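Where the Capes Go in April

The busiest month at Plerel is not October. Halloween customers come in for a weekend, pay cash and bring back a pirate coat with chocolate in the pocket. April is when the schools put on their spring musicals, and that is when the racks on the second floor go bare.

Plerel rents costumes out of a former shoe warehouse on Alcaraz Street in Josberg. The stock list runs to 891 complete outfits, which does not include loose hats, gloves or the bin of belts by the stairs. The oldest pieces came from the Daria, a theater four blocks away that closed its wardrobe department and sold everything in it as one lot. A good many of those costumes still have the Daria's cloth labels in the collar, with the part written in laundry pen: Second Footman, Nurse, Duke (tall).

Most rentals last four days. A school show gets a week, and the price drops after the tenth costume. A plain tunic goes out for $9. The most expensive thing in the building is a beaded evening gown at $70, and it does not leave without a deposit.
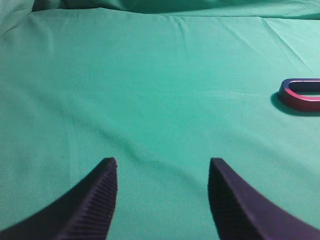 Teal-green cloth laid over a work surface.

The shop sews less than people expect. Nearly all the work is alteration, and nearly all of that is hems. Every pair of pants is made with extra length folded inside, so it can be let down for a tall Harold Hill and taken back up for a short one. Waists close with two rows of hooks. Bodices lace at the back whenever the period allows, and sometimes when it doesn't, on the theory that the audience will be looking at the front.

Green is the color that gives the most trouble. It is in demand for elves, forest outlaws, mermaids and one very popular witch's city, and it changes more under stage lights than red or brown. A green that looks rich in the fitting room can go gray by the time it reaches the back row. The shop keeps two lamps by the mirror, one warm and one cool, and asks directors to look at the fabric under both before they sign.
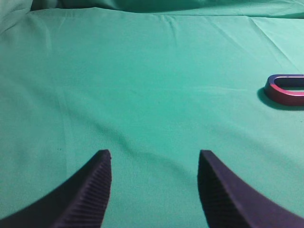
Green cloth with soft folds and creases.

Washing takes up the other half of the week. Cotton shirts and petticoats go through the machines. Wool gets brushed and hung by an open window. Anything with sequins is sprayed on the inside with diluted vodka, an old wardrobe trick that takes out the smell and leaves the stitching alone. The cheapest brand works as well as any other.

Then there are the repairs. Zippers fail first, then underarm seams, then knees. A monk's robe can go for years without attention. Dance costumes come back with something torn nearly every time, and the rental sheet has a box for it – the customer checks it, and there is no charge as long as the box was checked.

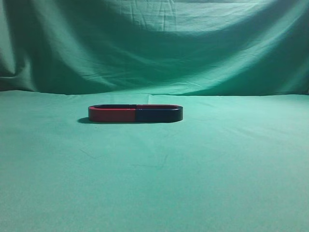
Renting for the First Time

Send measurements early, and measure the actors over the shoes and underclothes they will wear on stage. Last fall one school sent in 42 sets of numbers in a mix of inches and centimeters, and the chorus had to be fitted again from scratch.

Ask what is included. At most rental houses a "complete outfit" stops at the ankles, so shoes, tights and wigs are either extra or up to you. Don't cut anything, don't iron velvet, and don't use glue. Safety pins are fine if they come out before the costume goes back in its bag. Makeup on a collar should be left alone, as scrubbing sets it.

If a piece is wrong for the part, say so at the fitting. Exchanges are easy while the rest of the stock is on the rack, and much harder on opening night. 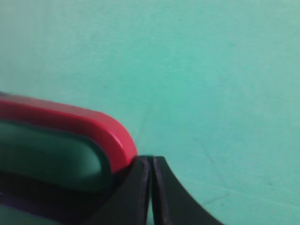
JOSBERG, 22/06/2021 – Summer bookings have started to come back. The shop lent out very little last year and used the quiet months to recount the stock and restring every corset in the building. Two outdoor productions have reserved costumes for July, both of them Shakespeare, both asking for light fabrics. The fur-trimmed cloaks are staying in storage. The linen shirts are nearly all spoken for, and a new batch is being cut on the second floor, with extra length folded into the sleeves.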